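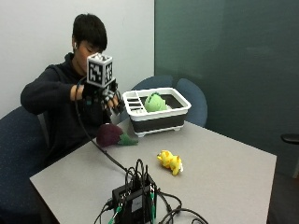 We're trying to settle the naming ceremony for our daughter and I would like some outside opinions. She was born in November, my wife's family is Jewish, mine is Hindu, and we put everything off when my father-in-law was in the hospital. The rabbi at Wodomell is willing to do it at a regular Shabbat service. My mother wants a namakarana at home with the cradle and the whispering of the name. My wife wants both on one afternoon. Favors are the only part we agree on so far: every small child who comes gets a plush vegetable, like the purple eggplant with the green felt cap, because the baby's Hebrew name comes from a word for garden. What I need help with is whether one combined afternoon works or whether we should do two separate days.
Posted by tworivers_dad, 5/30/24

marlo_k wrote:
Two days. We did one combined and the grandparents on each side spent the whole time watching the clock during the other side's part. Ours ran long and the lunch was cold.

pesha1961 wrote:
I have to disagree with marlo_k. My niece had one afternoon, two parts, with a meal between them. The cantor explained the first part and an uncle explained the second. People liked hearing it. The trick was a printed sheet with the blessings in Hebrew, English letters, and translation. Ask the rabbi first if he minds, though. Some will not take part if there is another ceremony in the same room. Ours was fine with it as long as it was clearly after.

tworivers_dad wrote:
He said the synagogue naming has to stand on its own. If we do something at home later the same day, that is our business. So it would be Shabbat morning, then home. My mother-in-law doesn't love people driving over.

Clalstead_Gran wrote:
Then it's two days. If her grandmother keeps Shabbat, don't ask her to choose between the drive and missing it. Do the home one on a Sunday.

marlo_k wrote:
That's what I said.

hegde_a wrote:
Anitha Hegde here, I'm the priest's daughter at our temple and have helped with a lot of these. Your mother will probably want a date from the calendar, so ask her before you fix anything. The eleventh or twelfth day is the usual one, but you are well past it and families do it later all the time. The ceremony at home is short. Have the cradle set up, rice on a plate for writing the name, and decide ahead of time who whispers. In many families it's the father's sister. Do you have one?

tworivers_dad wrote:
I have two. That's another problem.

hegde_a wrote:
They can both do it, one after the other.

pesha1961 wrote:
What about names? Is she getting the same name in both, or a Hebrew name and a Sanskrit one? If it's two different ones, tell people beforehand. At my niece's, half the room thought there was a mistake on the sheet.

tworivers_dad wrote:
Different ones. The legal name is already on the birth certificate. The Hebrew name is after my wife's grandmother, and my parents picked the third. I'll put all of it on the sheet.

oldbrookline wrote:
I'm going to be the grouch. Pick one. A child can't be raised in everything, and a party with toys for the kids isn't a religious ceremony. We saw this with our son and now they do nothing at all.

Clalstead_Gran wrote:
He didn't ask that. He asked one day or two.

oldbrookline wrote:
I answered what I thought was the more important question.

marlo_k wrote:
How many people are you inviting? We had 100 and it was too many for a house.

tworivers_dad wrote:
Nowhere near that for the house. The synagogue is whoever comes. We're sponsoring the kiddush, and the quote from Alexiou was $687 with the fish.

pesha1961 wrote:
That's a fair price. Ask if it includes setup.

tworivers_dad wrote:
It does. I talked to my wife and we're going with Shabbat at Wodomell and the house on a Sunday later, once my mother has a date. My mother-in-law is coming to both. Thanks to those who answered.

hegde_a wrote:
Good. Put your sisters in the order they were born and there won't be an argument.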